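Bin Picking Cells: Safety and Good Practice FAQ
Hestcombe Shared Workshop > Robots > Rules

Last revised Sat 21 March. Questions that aren't covered can go to Frauke Stüber at the front office.

Who do these rules apply to?
Anyone who runs, loads, repairs or stands next to a bin picking cell in the workshop. That includes visitors and people from Brinkmann who only come in for service work.

Do I need training before I use a cell?
Yes. The course takes 105 minutes and ends with a short practical check. Irfan Gilani runs it and keeps the list of people who have passed. Training done at the Drinitz site counts here if it was finished in January or later.

Can I reach into the bin while the arm is paused?
No. A paused program can start again from the pendant. Press the emergency stop, wait for the stop light, then reach in. Reset the stop only after everyone is clear of the bin.

How fast can the arm move with a person nearby?
In teach mode, stay at or below 30 percent of the speed setting. The controller has its own limit in teach mode and you may not change it. Full speed is for automatic runs with the area clear.

How should bins be held in place?
Clamp them. A bin that shifts will put every taught position off, and a finger that was set to stop above the floor may hit it. Check each clamp by hand at the start of a session and again after any collision.

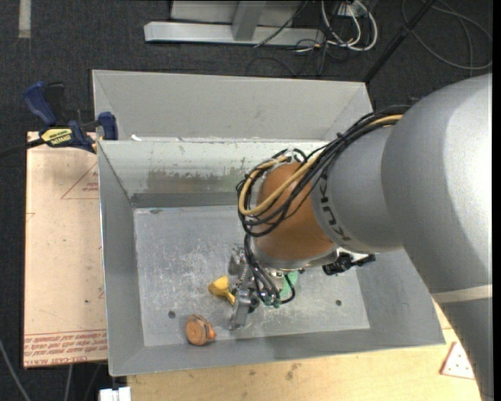

What about cables and hoses on the wrist?
Move each joint slowly through the range your program uses and watch the slack. The bundle should not pull tight, rub on a bin wall or catch on a part. Ties that have come loose get replaced before the next run. Don't tape over them.

What can I put in the bin?
Anything the gripper can lift within its rated load, as long as it won't shatter or leak. No glass, no batteries, no open containers. Mixed parts are fine.

Are scratches on the bin floor a problem?
Light scratches are normal wear. A dent, a raised edge or a fresh gouge should be reported, and the lowest gripper height should be checked before you go on.

What do I do after a collision?
Stop the arm and leave everything where it is. Write down the program name and line number, then call extension 11. Look over the fingers, the cables and the wrist with a trained person. After 3 collisions in one day the cell is closed until Irfan has looked at it.

Can a cell run with no one in the room?
No. One trained person has to be within reach of an emergency stop the whole time. Watching over a camera doesn't count.

Does the Distberg checklist replace this page?
No. The Distberg checklist covers the daily start-up only. Where the two differ, follow the stricter one and let Frauke know.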